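Slide 4 – Collation before cataloging

Start with the Rana copy. The printed title page gives 300 leaves. Our count is lower, and the gap is all in the plates. Say that the binder's trim removed most of the signature marks after gathering K, so the order has to come from the catchwords.

Pause for the handout. Formula is on side two, bottom.

Next, the Mesberg sale list. It has 1634 lots, of which 116 are bound volumes of pamphlets. The list describes each volume by its first item only. Anyone searching by title will miss the rest.

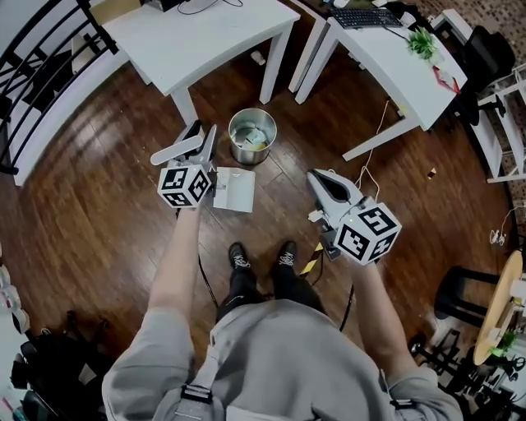
Rekha Saxena's index fixes part of this. She opened every bound volume held at Iltdale and entered each pamphlet separately – just over 3000 entries. Dates are from the imprint where there is one. Undated items get a bracketed decade and a note of the evidence (type, paper stock, advertisements).

Slide 5 – Provenance

Bookplates first, then inscriptions, then shelf marks. Workutbridge used two shelf mark systems, pencil and ink. The ink marks are later. Don't read out the table.

If short on time, skip to slide 7. Questions on rebinding go to the end.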